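Flindero Table Set - read me first

Maintained by Nam-gil Hwang and I-hsuan Tseng, Bamdale
Last edited: 2025-11-23

What is in it

The set has 107 short sessions of sorting small bottles into cups on a white table. The cups have a coloured outside and a white inside. We chose a white table on purpose, so the colour of a cup is easy to find. Small pieces of coloured tape mark positions on the tabletop, please do not treat them as objects.

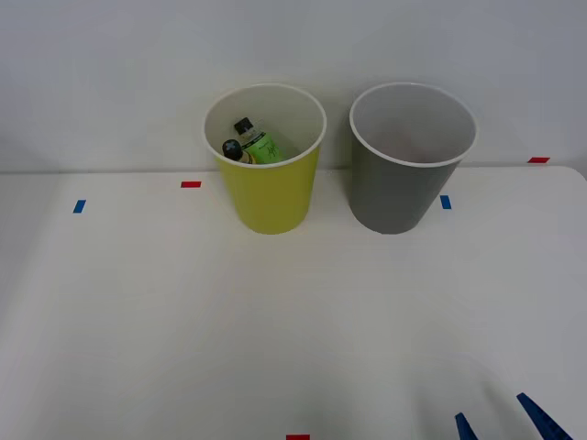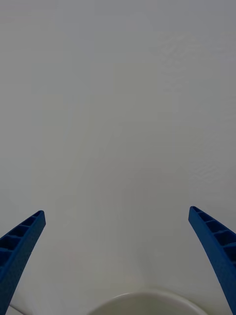

Labels

Each cup is named by its outside colour, for example "yellow" or "gray" - we keep this spelling of gray in all the files, also where the notes say grey. A bottle is labelled by the colour of its body and then its cap, so "green, black cap". If the printing on a bottle cannot be read, leave the text field empty and do not guess.

Known problems

In 20 sessions the label of the second bottle is missing. Haf Morgan will fill these in January.

Questions about labels go to I-hsuan, all other questions to Nam-gil.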